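Chapter 4
Who Gets to Speak at the Water Meeting?

When Albertina Macedo first came to the Surnell valley, she expected to spend her July talking about pipes. The district had a new well on the way, 800 households were waiting for it, and the plans were spread over every table in the office. What she talked about instead, evening after evening, was chairs. The women of the valley carried nearly all of the water, and yet at the public meetings they sat along the back wall, or stood outside by the door where it was hard to hear a word.

We will come back to Surnell several times in this chapter, so it is worth getting to know the place a little. It is a farming district of 3,442 people, friendly and rather stubborn, and its council had 2 women among its members in the year the well was planned.

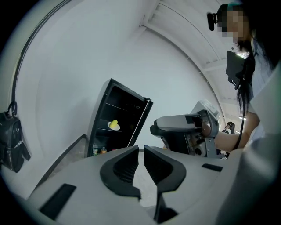
Now, you may remember from Chapter 3 that having a seat and having a say are different things. Setsuko Wada, who studied the council's minutes, found that women raised 53 questions over the year and that most of them were put off to a later meeting. Some were never answered at all (the one about lighting on the path to the well comes up again and again, and you can almost hear the patience wearing thin).

In the pages ahead we will look at how meeting times, child care and even the order of the agenda shape who takes part in local decisions. Keep a notebook handy as you read, and jot down anything that reminds you of your own town or school.

Key terms: participation, agenda setting, quota, unpaid work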